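Plesero

Plesero is a baked dish of thinly rolled dough, soft onions and sharp white cheese, folded over on itself several times and cooked slowly until the outside is crisp and the middle has gone almost custardy. It is most closely tied to the town of Umham, where just about every family has a way of making it and a firm view on how the neighbours go wrong. It is eaten warm or cold, as a supper dish or a packed lunch, and quite often for breakfast the morning after.

Name and origins

The word is usually taken to come from an old local term for something folded or tucked in, though there is a rival story (a lovely one, if rather hard to prove) that it was the surname of a baker who dropped a tray of flat pies and had to double them over before selling them. Early household notes call it simply "fold pie". The present name became common once the Thammasiri bakery began putting it on a card in the window, and by the time the shop changed hands it was the only name most people knew.

The dough

Plesero dough is made with plain flour, warm water, a spoonful of oil and a good pinch of salt, and it contains no yeast at all. It is kneaded until it feels like an earlobe, rested under an upturned bowl, and then rolled and stretched on a floured cloth until it is thin enough to let the light through. Beginners tend to worry about holes, but small tears vanish in the folding and do no harm whatever.

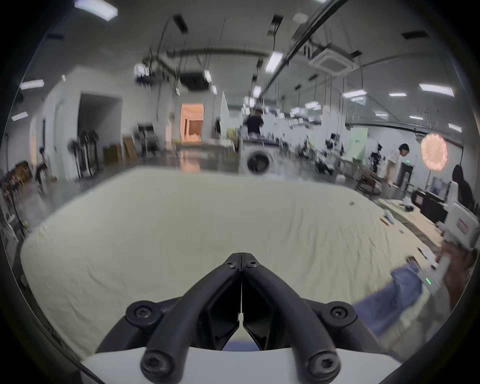 A cream-coloured sheet spread over a wide surface, with a few soft folds.

Once stretched, the dough is brushed with melted butter and left alone for 10 minutes, which gives it time to relax and gives the cook time to see to the onions. These should be cooked very gently, with the lid on, until they are sweet and floppy and have taken on hardly any colour.

Filling and folding

The cheese is traditionally wololach, a crumbly, slightly sour cow's milk cheese sold in small rounds. Away from Umham it can be hard to find, and a mixture of feta and curd cheese does the job very nicely. A little nutmeg is common, black pepper is universal, and parsley is the sort of thing that divides households.

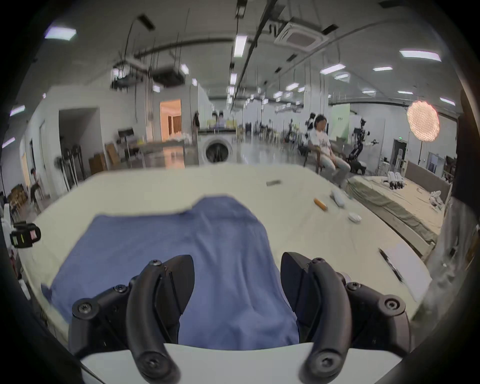 The filling goes along one long side in a low ridge, and the sheet is then turned over it loosely, again and again, with more butter brushed on at each turn. Most cooks make 9 folds, although the older recipes give fewer and use a thicker dough. The finished length is coiled or laid straight in a greased tin and baked in a moderate oven until deep gold.

Variations

A winter version, made mostly in January, swaps half the onion for grated squash and adds 100 grams of chopped walnuts. There is also a sweet plesero with apples and sultanas, which the food writer Kirsty Trevaskis has described as "the one the children ask for and the grown-ups finish".
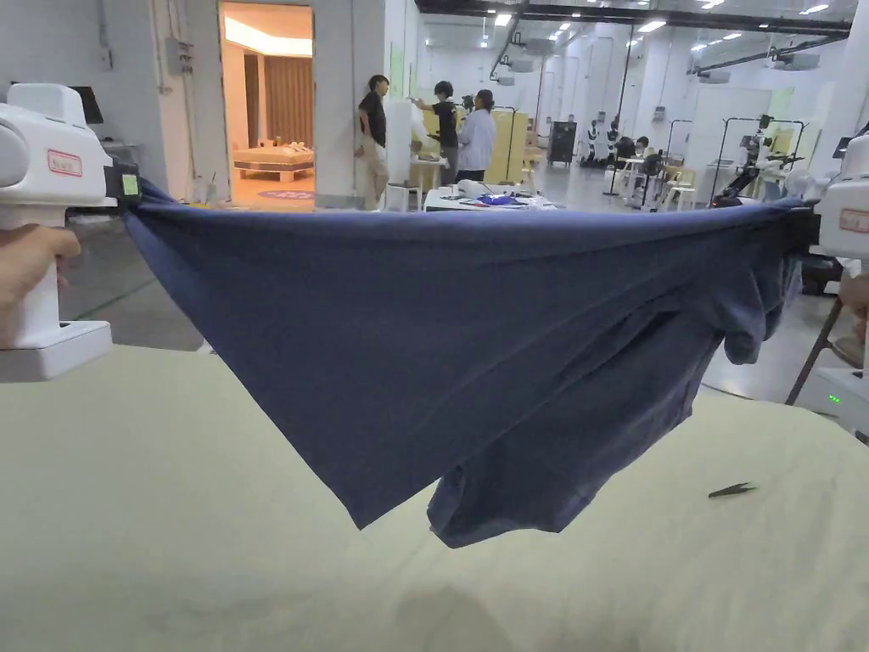 Cooks on the coast leave out the nutmeg and add smoked fish, and they serve it with pickled cucumber and a spoonful of soured cream on the side.

Serving and keeping

Plesero is best left to stand for a short while before it is cut, as the filling firms up and the slices hold together far better. It keeps for a couple of days, well wrapped in the fridge, and comes back to life in a hot oven. The microwave makes it limp.

See also: Filled pastries; Onion tart; Wololach (cheese)

Page last edited 13/10/2023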